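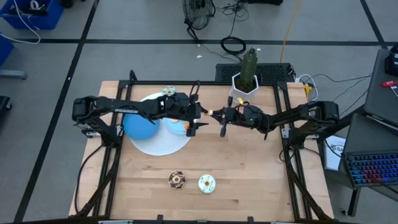 Kwesi Nutsugah asked on Wednesday whether a four-year-old playing store is learning anything about money, or only copying what adults do at the register. The reading by Luangrath takes the second view for children under four and the first for most children over five. These notes cover the years between.

Unit 5: Pretend play and early number

Terms you need
Substitution: one thing stands for another (a block is a phone).
Role: the child speaks and acts as someone else.
Script: the usual order of events in a familiar setting, such as a meal or a trip to the doctor.

Most store and restaurant play follows a script long before it includes any real counting. A child will ask for "75 dollars" and accept a button. The number word is there because grown-ups say one at that point. Luangrath calls this a placeholder number and does not treat it as an error.

In the Clurton preschool notes (handed out in February), the same group was watched over 13 sessions. In the early sessions, prices were large and changed from one customer to the next. Later on, the children began to argue about them. One boy refused to pay 500 for soup when his friend had paid five. That argument is the part to look at, as it shows he was comparing two amounts.

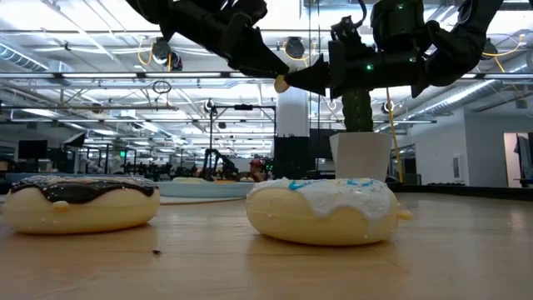
What the adult does
Three kinds of response come up in the transcripts.
1. Joining in. The adult takes a role and stays in it: "I'd like two, please."
2. Prompting. The adult asks a question inside the play: "Do you have enough for my sister too?"
3. Teaching over the top. The adult stops the play to ask for a count.

The third kind usually ends the game. In the Saengthong transcript, play stopped within roughly a minute each time it was used. Prompting kept it going longer, mainly when the question was about sharing things out. Setting places for a meal works well for this, with one plate for each person,

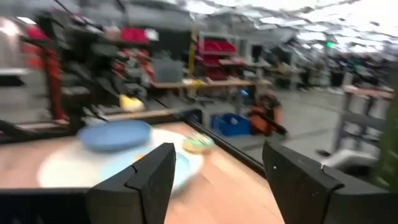
and the child can check the answer by looking for anyone who was left out. Matching of this kind comes before reliable counting in most children, so do not mark it down as a failure to count.

For next class
Read the second half of the Saengthong transcript, from the point where Emo opens her restaurant. Mark each adult turn as joining, prompting or teaching. Bring one turn you could not place.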